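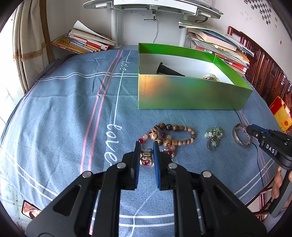
Notebook, workshop side, April
Trial of the Venus recording service (offer from Sustar), second entry

Continuing from the first entry, where I wrote only about the unpacking and the account. I put my notes in the order I made them, so some things come back two times.

The offer again, for those who did not read the letter. Sustar sells Venus as a package. We do the tasks by hand with the grippers, the recordings go to their server overnight, and they send back a checked set with labels and a report. Keltley must decide if we take it for the Moncrieff job or continue with our own scripts. The trial is free of charge up to a limit, and after the limit we pay by the recording. I have asked for the price of a recording which is rejected. No answer yet.

Task for this session: jewellery into the open box. I chose it on purpose and I did not choose it kindly. The Moncrieff list has many small objects which are not rigid, and our earlier trial with cups and blocks said nothing on that. The blue cloth stays on the surface. I considered removing it, but the Moncrieff people want ordinary home surfaces, and a cloth which makes folds is ordinary.

Rules I wrote for the session:
One item is one recording. Start with both grippers open and away from the items.
Put the item in the box, let go, move back, stop.
If the item falls outside, pick it up again in the same recording. Do not restart.
A failed recording is kept and marked "fail" in the app.

The last rule was in conflict with the Venus guide, which says to delete failures at once. I do not agree with the guide. If we delete at once we lose the information about which items are difficult, and later we cannot check whether the service sees a failure by itself. I wrote to Sustar that we keep them and they accepted it.

How the items behaved

Beaded bracelets. Better than I expected. With large beads you can close the jaws on one bead and the rest follows. The loop changes its shape when it is lifted, and it hangs lower than you think, so my first attempts all touched the front wall of the box. After some practice I lifted higher before I moved sideways. Elastic ones are easy and the ones on plain string want to turn.

Bangle. Difficult when it lies flat on the cloth. The pads slide over the edge and push the fabric up in front of it. When the bangle is tipped up, one gripper is enough. We tried using the second gripper to tip it while the first waits, and this is a good two-hand task, maybe the best of the session. I would like more of it in the final list.

Fine chains and links. Bad. They fold together and there is no good place to hold. If you grip in the middle of the pile you carry everything, including the neighbour's clasp. Three times I moved two items when I wanted one. In the app there is no way to say this. It is success or fail, and I wrote a comment in the free field.

Small box items, hooks and similar: left for another session.

Hand comfort. After the first long block my thumb was tired. The handle is fine for the size of my hand, but a colleague with smaller hands changes her hold often, and each change gives a small shake in the recording. I do not know if it matters for training. I write it here so that we do not forget to look.

Time. A bracelet takes me nearly 40 seconds from start to stop, with the waiting at both ends included. The Venus guide promises less than half of this. Perhaps it is true for blocks.

After lunch we changed the position of the box and put it closer to the person, with items already inside it, and did the reverse task: take one item out, put it on the cloth. I was against it in the morning and I was wrong.

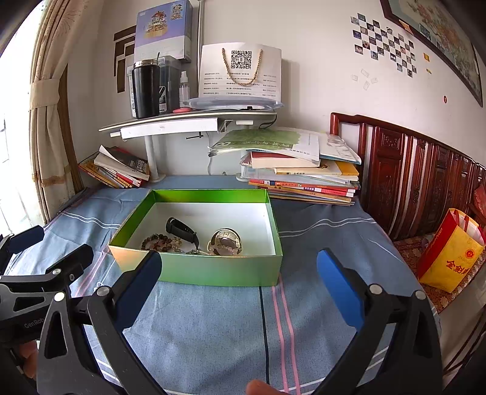 Taking out shows the weak points of our set-up much faster than putting in. Inside a box the jaws must come from above and there is a wall close on every side. If you open them wide before you go in, you hit the wall with the outer parts. If you open them only a little, you must aim well, and the aiming is slow with a strap or a bracelet lying half over another one. I changed the instruction to: open half, go down, open more only if needed. Then the work became calmer.

A strap should be taken at the narrow end. The round end is wider and it bends away from the pads.

Shiny things. The checker in Venus does not like them, or this is my guess. Among the recordings it sent back with a warning, many have something with a mirror-like surface, and the box is also shiny on the outside. The warning text is only "tracking quality low". I have asked whether it comes from reflection, or from the pads covering the item at the moment of closing. These are two different problems and for the second one we can do nothing.

Numbers for the whole trial until now, copied from the report page:
Recordings sent: 287
Returned with warning: 63
Our own "fail" marks: not shown in the report at all

The last line is a serious point for me. We spent effort on marking and the report does not use it. The raw export has the marks, I opened it and they are there, so it is only the report page. Sustar says the page will be changed in the next version. I have put it on the list as open and I will not close it on a promise.

Labels. I read one batch completely. Mostly good. They write "bracelet" for bracelet and for necklace both, when the necklace lies in a small heap. I can accept this if it is always the same, but in the same batch one heap is "necklace" and another heap is "accessory". For Moncrieff we must fix a word list before the start. I will propose one, short, with no more than one word for each kind of thing.

Two-hand recordings. The two files from left and right gripper are matched by the service, not by us. With our scripts we do the matching by hand clap and it is boring work, so this alone is worth some money. I checked several pairs by looking at the moment where both grippers touch the same item. I could not see an offset. A real measurement should be made before we sign, with a light that both cameras can see.

Upload. Slow in the evening, no problem during the night. One upload stopped and continued by itself in the morning without a lost file. The app gives no message about it, I found it in the log. A message would be kind.

Comparison with our scripts, in short: Venus is better in matching, upload and first check. Ours is better in the fail marks and in knowing why a recording was rejected. Labels are equal if we get the word list.

My opinion today is to take the package for one month with the Moncrieff list and not sign for the year. This is only my opinion and the others should write theirs under this entry.

To do
Ask Sustar again for the price of rejected recordings.
Write the word list and send it round.
Make the light test for left and right.
Repeat the chain items with each chain laid out straight, to see if the warning goes down.
Let the colleague with the smaller hands do a full block alone, and compare the shake.
Clean the pads before the next block. There was cloth fluff on the right one when I put it away.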